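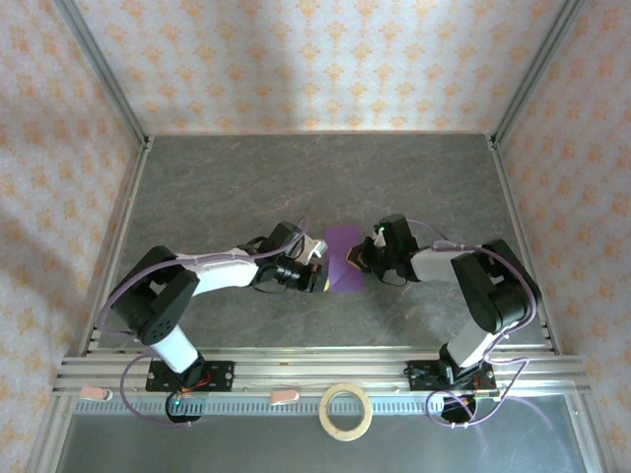
Plegado de piezas pequeñas de papel y de tela sobre una mesa lisa
Informe del proyecto de asignatura
Autores: Tyyne Rantala y Esko Jääskeläinen
Entrega: 13 de septiembre de 2026

1. Planteamiento

El trabajo estudia cómo se dobla una pieza rectangular pequeña cuando está apoyada en una superficie dura y lisa. Interesaba saber en qué se parecen el papel y la tela al hacer el mismo pliegue, y qué pasa con las arrugas que la pieza ya trae. El tema salió de la práctica de enero, en la que los resultados con tela no se podían comparar entre grupos porque cada uno alisaba la pieza a su manera.

2. Material

Se usó papel de color de la marca Trilora y tela de algodón Sjöberg, cortados al mismo tamaño. La tela se lavó una vez antes de cortarla. Los bordes se dejaron sin rematar, lo que luego dio algún problema de hilos sueltos. Para la línea de pliegue se marcaron dos puntos a lápiz en los lados cortos. Las piezas se guardaron en carpetas Lilto, planas y separadas por material.

Superficie: tablero gris de aspecto pétreo, sin mantel ni base de corte.

3. Procedimiento

Cada pieza se coloca con los lados cortos a izquierda y derecha. Se sujeta por los dos bordes a la vez, se levanta el lado inferior y se lleva hasta el superior. Después se suelta y se espera un minuto antes de medir la separación entre esquinas. No se repasa el pliegue con el dedo.

Se hicieron 86 pliegues en total. Consideramos válido un pliegue si las esquinas quedaban a 3 mm o menos. Las piezas que se desplazaron sobre la mesa al soltarlas se anotaron aparte y se repitieron con otra pieza nueva.

4. Resultados

El papel conserva la línea, pero se abre al soltarlo. En casi todas las hojas la mitad superior se levantó un poco y hubo que medir con la regla de canto. Cuando la hoja tenía una arruga previa cerca del borde inferior, el pliegue se iba hacia ella y salía torcido.

La tela se queda más plana. El error aparece antes, al levantarla: si los dos bordes no se tensan igual, el centro cuelga y las esquinas llegan a destiempo. Las arrugas previas influyeron menos que en el papel, salvo las que cruzaban la línea marcada.

También se probó a tensar más la pieza antes de levantarla. En la tela mejoró la alineación. En el papel no vimos diferencia y rompimos dos hojas por el borde.

5. Problemas encontrados

La mesa refleja la luz del techo y en el centro cuesta ver el lápiz sobre las hojas claras. A partir de la segunda sesión se usaron solo colores intensos con marca blanca.

Las primeras medidas de tela se descartaron porque no habíamos fijado el tiempo de espera. El registro se llevó en una hoja de cálculo con el nombre Trunlow, que está en la carpeta del grupo junto con las fotos.

6. Trabajo pendiente

Falta repetir la serie con los bordes de la tela rematados y con un segundo doblez en sentido contrario. Tyyne propone añadir un papel más grueso. Queda material cortado para una sesión completa, guardado en el armario del aula.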